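Skillham Home Storage - Customer Support
Ticket history: clear storage bags, creasing and shape

Status: Closed
Product: Wultau clear bag, open top, beige fabric binding
Opened by: Dorothy Yeoman
Handled by: Arnulfo Urrego
Opened: 1 March 2021

Original message (Dorothy Yeoman)

I ordered 26 of the Wultau clear bags for the linen room at Musthorpe, the guest house I run with my sister. They came folded flat in one carton. I have opened 8 so far and have the same trouble with all of them. The plastic is badly creased, mostly on the front, and the bags don't want to stand up square. The front panel leans in and the back panel leans with it. Once a stack of pillowcases is inside they are better, but the creases still catch the light from the ceiling fixture and I can't read the labels we put inside the front.

The binding along the edges looks fine. No loose threads that I can find. I don't want to send them back if there is a way to get them flat. I do want to know if this is how they are supposed to look.

What I have tried:
Leaving one open on the shelf overnight. No change.
Pressing the front panel with my hands on the table. It goes flat and then wrinkles again when I let go.
Turning one inside out and back again. This made it worse at the corners.

Reply 1 (Arnulfo Urrego)

Hello Dorothy,

Thank you for the details. The bags are packed flat for shipping and the front panel takes most of the fold, so creasing on arrival is common with this line. It should ease. A bag that still won't stand after the steps below is one we would replace.

Please don't iron them, even through a towel. We have had customers do this and the clear sheeting sticks to the cloth.

Try this with one bag first:

1. Bring the bag into a warm room and leave it open for a few hours. If your linen room is unheated, use a different room. Cold plastic holds a crease.
2. Stand it on a flat table. Run your thumb and finger along each strip of binding from one corner to the next, bottom strips first, then the uprights, then the rim. Where the binding has a kink, bend it gently the other way.
3. Fill it with folded towels right to the corners. Bath towels work better than hand towels. The filling should push the front panel out slightly.
4. Leave it filled for two days.
5. If there are still sharp creases, take the towels out and use a hair dryer on the low setting, held a hand's width away and kept moving. Put the towels back in while the plastic is still soft and let it cool that way.

Could you also check the carton for a batch label and tell me what is printed after the dash?

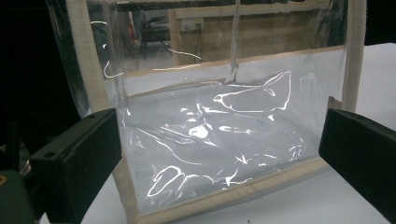 The binding is the part to watch while you do this. It is sewn on as a tape and it gives the bag its shape, so a kinked strip will pull the sheeting in even when the creases are gone. 

Let me know how the first one turns out before you do the rest.

Arnulfo

Reply 2 (Dorothy Yeoman)

The number on the carton is Steyn-6.

I did steps 1 to 4 with one bag in the kitchen. It stands up now. The side strips are straight, and the rim is nearly level. There are still two long creases on the front, low down, and a lot of small ones between them.

A question about step 5. My hair dryer has a low heat setting and a low fan setting and they are separate switches. Which one do you mean?

Also, the plastic smells strong when it has been in the warm. Is that going to get into the sheets?

Reply 3 (Arnulfo Urrego)

Low heat, and either fan speed. If the plastic starts to ripple or go cloudy, stop and let it cool.

The smell comes from being sealed in the carton. Open all of the bags and air them before you put clean linen in. A week is usually enough with a window open. You can also wipe the inside with a damp cloth and a drop of dish soap, then dry it well. Keep the binding as dry as you can while you wipe. It is slow to dry and it can mark.

Internal note (Arnulfo Urrego)

Checked Steyn-6 against the receiving list. That delivery was 2,000 bags and it was stacked on its side in the warehouse instead of flat. Two other tickets from the same delivery, both about front panel creasing, no complaints about stitching. Have asked for the remaining cartons to be laid flat. No stop on sales.

Reply 4 (Dorothy Yeoman)

Did step 5 on the first bag. The long creases are mostly gone. The small ones are still there if you look for them but the label can be read from the door, so that is good enough for me.

I then did four more without the hair dryer, only towels, and left them for three days instead of two. Those came out nearly as well. I ran out of towels after that.

One bag has a twist in the back strip that won't come out. When I straighten it the opposite corner lifts off the table. I have done the binding by hand several times. It holds things fine but it won't sit next to the others on the shelf.

Reply 5 (Arnulfo Urrego)

The twisted one sounds like the tape was sewn on under tension, and airing won't fix that. I am sending one replacement from a different delivery. You don't need to return the old one.

For the others, you can use anything soft and bulky in place of towels. Spare blankets or pillows are fine. Please don't use boxes or books. The corners leave their own marks.

If you have to store empty bags, keep them open and set one inside another, loosely. If you must fold them, fold along the binding and leave nothing on top.

Reply 6 (Dorothy Yeoman)

Replacement received. It had a crease across the front like the rest but the strips are straight. Filled it with a blanket.

I have now done all of them and they are on the shelves. The smell went after nine days with the window open. We put the labels on the binding side with a safety pin in the end, so the creases don't matter for that.

You can close this. I will need more in May when we open the two upstairs rooms. Can those be sent flat?

Reply 7 (Arnulfo Urrego)

I have added a note to your account asking for flat packing. Please mention this ticket when you order so that the packing desk sees it.

Closing now. Replying to this message will reopen the ticket.

Resolution: Creasing reduced by filling and low heat. One unit replaced for twisted binding.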